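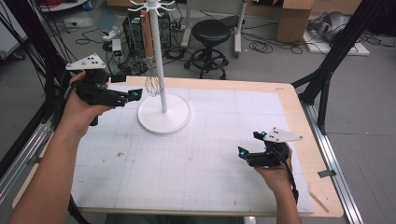
A wire whisk with a wooden handle hanging from a white mug tree.

Mug tree

A mug tree, also called a mug stand, cup tree or mug holder, is a freestanding household rack made up of a base, an upright pole and a number of arms or hooks from which cups and mugs are hung by their handles. It usually lives on a kitchen counter, close to the kettle or the coffee maker, although it turns up just as happily on dressers, on office filing cabinets and on the little shelf above the sink in a vacation cabin. Besides mugs, a mug tree will hold almost anything light that has a loop, a ring or a hole in it, and in a good many kitchens it ends up carrying whisks, measuring spoons, tea strainers and the odd set of keys.

Contents
1 Name
2 Form and parts
3 Materials
4 Use with mugs
5 Use with whisks and other utensils
6 Balance and placement
7 Care
8 In Mudcombe
9 See also

Name

The word "tree" comes from the general outline of the thing, with its trunk in the middle and its branches reaching out near the top. Some sellers keep "tree" for stands with arms at several heights and use "stand" or "carousel" for those whose arms all leave the pole at one level, but ordinary speech makes no such distinction, and a person asked to fetch a cup off the tree will know where to look in either case. In older household lists the same object may appear as a "cup pole," a name that has mostly dropped out of use.

Form and parts

The base is most often a round disc, wide for the height of the stand and fairly flat, so that it can slide under a wall cupboard without taking up much of the counter. Square bases are found too, and so are bases made from a single loop of bent wire. A slightly raised rim is a common touch on round bases. It catches the last few drips from a freshly washed cup and gives the fingers something to hold when the stand has to be moved.

The pole rises from the center of the base. It may be screwed in from underneath, welded, or pushed into a socket and glued, and the screwed kind has the advantage that the whole stand can be taken apart and laid flat in a drawer or a moving box. The pole may end in a knob, a ring for carrying, or simply in the arms themselves, which curve outward and then up so that whatever hangs on them does not slip off.

A typical small household tree, such as the Erness model sold for many years through mail-order kitchen catalogs, stands 13 inches tall on a base seven inches across and has five arms. Larger ones are made for big families and break rooms. The Skilline range included a tall version with two tiers of hooks, the upper tier turned a little so that the mugs above did not knock against the mugs below, and this arrangement has been widely copied.

Materials

Wooden mug trees are traditionally turned on a lathe, with straight pegs set into the pole at an upward slant. They are quiet, kind to thin china and pleasant to handle, but the pegs can work loose over the years, particularly when cups are hung up wet. Metal trees are made of steel wire or tube and are generally painted, plated or coated. White, black and plain chrome finishes are the most usual. Metal allows a thinner arm than wood does, and a thin arm is a real help with espresso cups and other small pieces whose handles leave hardly any room for a peg.

Plastic and bamboo trees are also made, and there are heavy ones with a marble or cast iron foot, which cost more and are much loved by people who have once seen a lighter one go over.

Use with mugs

Hanging mugs by the handle frees up a shelf, lets air move around the inside of the cup, and puts the household's favorites where a sleepy person can find them at six in the morning. Mugs are commonly hung with the opening facing outward or a little downward, depending on the angle of the arm. Very wide soup mugs tend to bump the pole and sit crookedly, and handles with a small closed opening may not go over the hook at all, so it is well worth trying one's own mugs on a stand before settling on it.

Use with whisks and other utensils

A mug tree makes a surprisingly good home for a whisk. The balloon whisk is an awkward thing to keep in a drawer, where its wires catch on graters and potato mashers and are slowly bent out of shape by whatever is shut in on top of them. Hung up, it keeps its curve. Many whisks have a hole or ring at the end of the handle for exactly this purpose, and hung that way the wires point down toward the base and the handle is at the top, ready to be grasped.

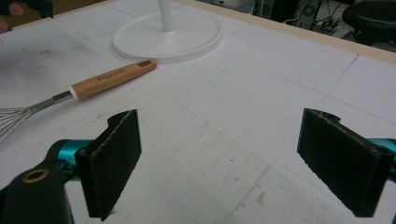
The hole in the handle deserves a word of its own, as it decides how easily the whisk goes on and comes off. A round hole drilled through a thick wooden handle can be a tight fit on a coated hook, while a longer, oval hole gives the hook some room to pass through at an angle. Where the hole is too small, cooks often thread a loop of kitchen string through it and hang the whisk by that. Some whisks have no hole whatever and end in a plain rounded grip. These are better kept standing in a crock, wires up, though a stubborn owner will sometimes hang one by a wire.

Length matters as well. A whisk hung from an arm should clear the base, as a whisk whose wires rest on the disc is carrying part of its own weight on its softest part and tends to swing out sideways whenever the stand is nudged. With a very long whisk the simplest cure is a taller tree, or a higher hook on the same one. Slotted spoons, small ladles and pastry brushes follow the same rules. Oven mitts and dish towels can be hung from a mug tree too, but they hide everything behind them.

Balance and placement

A freestanding tree depends on its base for steadiness. Loading one side only, with the other arms left bare, shifts the weight away from the pole, and a light stand may lean or tip if a heavy mug is put on first. The usual advice is to fill opposite arms in turn and to take them off in the same manner. A single whisk weighs little enough that its place on the tree hardly matters, and it can be given whichever arm is nearest the stove or nearest the hand.

The stand should sit on a level surface, a little in from the edge of the counter or table, with enough space on all sides for things to be lifted off without scraping the wall. Felt or rubber pads under the base keep it from sliding and from marking a wooden top.

Care

Painted and coated metal needs only a damp cloth and a dry one afterward. Chips in the coating are best touched up early, especially at the tips of the arms, where handles rub every day. Wooden trees and wooden-handled whisks alike should be kept out of the dishwasher and out of standing water. An occasional wipe with food-safe mineral oil keeps the grain from drying out and turning gray. Whisks should be dried well where the wires enter the handle or its collar, a spot that holds water longer than the rest.

In Mudcombe

The town of Mudcombe had a small trade in turned mug trees, centered on the Awad workshop, whose stands were sold with a plain pole and pegs that could be pulled out and replaced by hand. The workshop's display of 53 stands, many of them returned by families who had used them for decades, is put out every October in the town hall. Several still carry string loops, left on the pegs by owners who used them for spoons and whisks.

See also

Cup hook
Dish rack
Pot rack
Utensil crock
Whisk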